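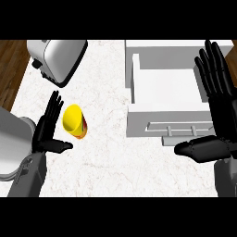
Winduddale Robotics Club | Simulation Group | members' list

Subject: Re: kitchen bench task, where are we up to?
From: Lærke Nørgaard

Hi all,

Great session! The new kitchen loads on the club machines now, marble benchtop and all, and both hands come up in the right spot with the thumbs pointing at each other. The yellow cup starts on its side between the toaster and the left hand, so for now I'd plan on the left hand doing the grab. The dish rack is over on the right, which means a handover in the middle of the bench. Plenty of bare marble there to do it in, and I can't wait to see who gets it going first!

Answers to Hrvoje below.

> On the list in September, Hrvoje Kolev wrote:
> Are we still scoring on the cup standing up in the rack, or
> does lying down count? And can the Belton kids share our scene
> file, or do they need their own? Ea says their laptops are
> pretty slow.

Standing up is 5 points, lying down is 2. Anything that ends up on the floor is zero, sorry (I know, Ea, I know).

Belton can have the same file. Inger Snorradóttir has a version with the shadows turned off and it ran fine on her old laptop. She'll put it in the shared folder under "brendero-lite".

One thing I'd love help with: the finger joints are still using last term's grip limits, and I think they're too stiff for a round cup. If you've got a free evening, have a play with them and post your numbers here, even the bad ones.

Doors open at 5 pm as usual. Bring headphones!

Lærke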